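Skeneck Record Fair, the spring write-up I owed you

April 2020

I promised I'd write up my trip to the Skeneck record fair back in October and then never did, so I'm doing it now while I've got all these evenings in. It's held in the old corn hall, two minutes' walk from the station, and it cost me 3 quid on the door.

I went for soul 45s and came home with mostly skiffle, go figure. There were 38 stalls on the floor plan, though a couple at the Grolgate end hadn't turned up by the time I got there (traffic on the bypass, somebody said). The best boxes were upstairs on the balcony, where it's quieter and you can flick through without an elbow in your ribs.

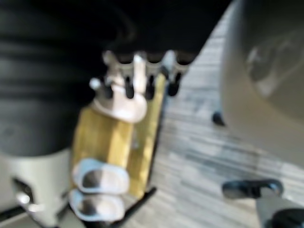 My favourite stop was Jara, a little label that reissues old dance band and early R&B sides. They had a player set up and would put on anything you asked for! I had them play the same B-side twice and then felt I had to buy it. The chap on the stall reckoned British kids in those days heard half of this stuff late at night on a crackly radio, and my dad used to say much the same.

Then there was a talk by the Flokorik fanzine lot about jukeboxes in seaside cafes. It was meant to last half an hour and went on for well over an hour, with slides, and I missed my train. Lovely stuff on how the same song could be a hit in one town and unheard of ten miles along the coast.

Total damage: 17 singles and one LP with a split sleeve. Tea was good, cake had gone by noon. If you go, take cash, most of the stalls don't do cards.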